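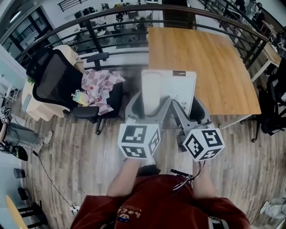

**Department of Tourism and Hospitality – Arellano College**

# TOUR 200: Guided Tours and Excursions

## Unit 3 notes: Planning a walking tour

Instructor: Gumaro Salinas

Last unit covered coach tours, where the vehicle sets the pace. On foot, the slowest guest sets it. Most of the planning problems in this unit come back to that.

### Route

Start with the stops and fit the streets to them. For a half-day tour in an old town center, eight or nine stops is plenty. The Kelldale route in your reader has 14, and guests start dropping out near the covered market.

When you walk a route for the first time, write down:

- curbs, steps and steep sections
- places where a group can stand without blocking a door or a sidewalk
- public restrooms and their opening hours
- shade and shelter
- noise (a good view next to a bus stop is a bad stop)

Walk it again at the hour the tour will run. A quiet square at 8:00 AM may be full of delivery trucks by 10:30.

### Group size

We will use 30 as the upper limit for one guide with a voice amplifier. Without one, split the group. Some cities set their own limits and some require a licensed guide, so check local rules before you print a price.

### Timing

Talking time at each stop should stay under seven minutes. Add crossing time at traffic lights, since a large group rarely gets across on one green. Leave slack before any timed entry. Museums will often hold a slot for up to 3 minutes and no longer.

### Meeting point

Give a fixed landmark and a street address. "In front of the station" is not enough – the station at Drornis has four entrances. Put the guide's phone number on the ticket.

### Pricing

Worked case from class, the Tustard harbor walk:

| Item | Cost per tour |
|---|---|
| Guide fee | $85 |
| Chapel entry, group rate | $24 |
| Printed maps | $10 |
| **Total** | **$119** |

At $14 a ticket the tour breaks even with nine guests. Booking site commission is left out here. We add it in Unit 4, and the break-even number goes up.

### For next class

Read the section on cancellations. Bring a draft route with stops marked and a walking time for each leg. February groups should plan for early dark and have one indoor stop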